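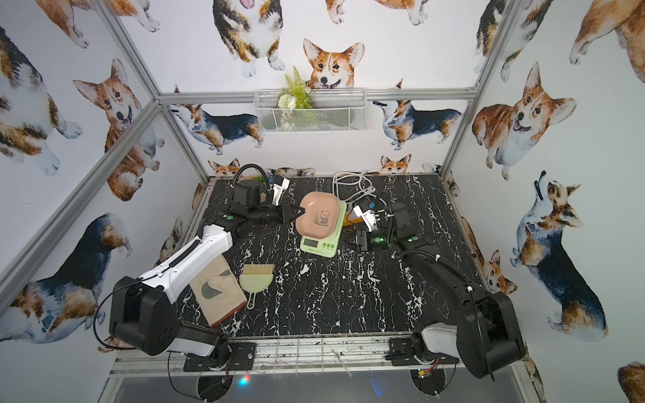 **Figure 1.** Digital kitchen scale with a plate resting on it.

### 3.2 Weighing at home

Households in Ziltemmont and Caldeira kept a food diary over 13 days in September. Each household weighed the main evening dish before serving and again after the meal, and wrote both numbers on a paper form. The plate was weighed empty on the first day, and that weight was subtracted later by the research team – people who did the subtraction themselves in the pilot made too many errors. Quintana's earlier work in Osudance used the same form with small changes to the layout.

We received 291 complete forms. A form was treated as complete if it had both weights, the name of the dish and the number of people eating. Soups and stews were recorded by the ladle and converted with a fixed table. 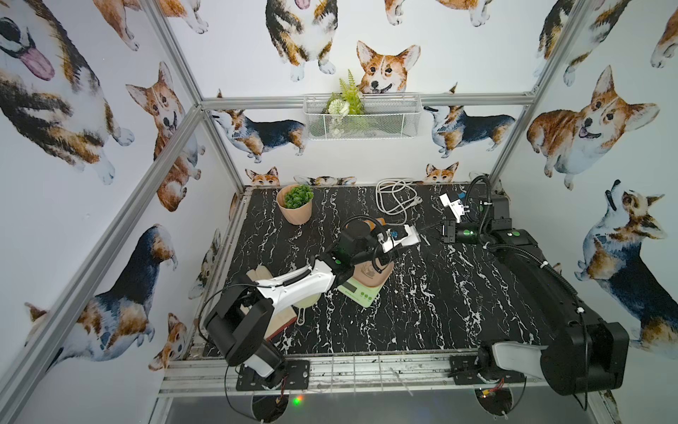

Leftovers kept for the next day were entered on a separate line and were not counted as waste. This differs from the Pikislow survey, where anything still on the plate was counted, and the 2 sets of results should not be compared directly. Bones, peels and fruit stones were left out of both weights when the household could remove them – 3 households could not, and their forms are reported separately in Section 4.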